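How to compare two grippers without fooling yourself

By Poppy Fothergill
Thursday, June 24, 2021

A few of you asked how I go about deciding between grippers, so I've finally written it up. I've had the Pekirow and the Mugo on my desk since April, both two-finger, both black, both with spec sheets that tell me they're wonderful. This is how I put them through the same afternoon and came out with something I could use.

What you'll need: the grippers, an arm you already trust, a table, a cloth with a bit of grip to it, some clips, and a handful of objects you don't mind ruining. I use cardboard boxes and offcuts of wood because they're free and they misbehave nicely.

Step 1. Sort out the mounting first. I run everything through the Skatar controller, and it remembers the last tool you fitted. Change the tool weight every single time! I once spent a whole morning blaming a gripper for drifting when the arm thought it was carrying something 400 grams lighter.

Step 2. Set your zero. Open the fingers fully, close them on nothing, and write down what the controller says at both ends. Do it again after lunch. If the numbers have wandered, you'll want to know before you start scoring.

Step 3. Pick tasks that look like your real work. It's tempting to grab a foam ball 500 times and call it a test (I've done it, it's very soothing). My list is shorter and grumpier: pick up a small upright block, take hold of a box flap, lift the edge of something floppy. Flaps are a brilliant test. They bend, they spring back, and you have to come at them from the side.

Step 4. Keep the speed the same for both. I set 185 mm per second for the approach and leave it there, even when one of them could clearly go faster.

Step 5. Score it simply. Held, slipped or missed. I tried a ten-point scale last year and my sixes in the morning were my eights by teatime.

Step 6. Watch the camera view as well as the numbers. I save a picture whenever I change position, and I look through the lot before I write anything down. You'll spot things there that a score won't tell you — a finger coming in too low, or a cable hanging where you didn't expect it.
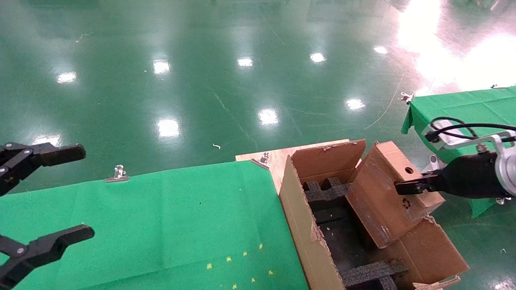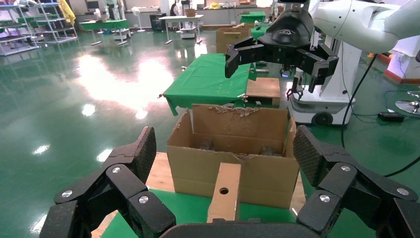
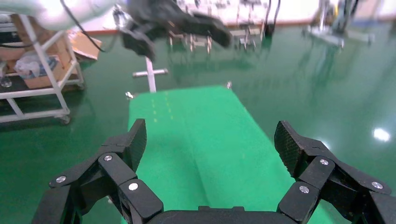 Now, cables, because that's where I lose the most time. The Cillard lead I bought was 900 mm long and I thought that would be loads. It's plenty with the arm tucked in and much too mean at full stretch, so I measure at the furthest reach these days and add a good bit more. Leave a proper loop as well, like the black cable on the arm in each of those three pictures, then move the arm slowly through every position on your list before you run anything at speed. Have a hand near the stop button while you do. If the loop catches on a bracket, move the cable tie and go round again.

Once the cable's happy, run the whole list with gripper one, swap, redo steps 1 and 2, and run the list with gripper two. Then go back to gripper one and do a short repeat. It's a faff, I know, but cardboard goes soft with handling and the second gripper always gets the tired box.

For what it's worth, I'm keeping the Mugo on for flaps and thin edges. The Pekirow did better on blocks, and I liked how gently it let go of them. I still haven't settled on fingertip pads for either one, so if you've found some that last, leave me a comment and tell me where you bought them.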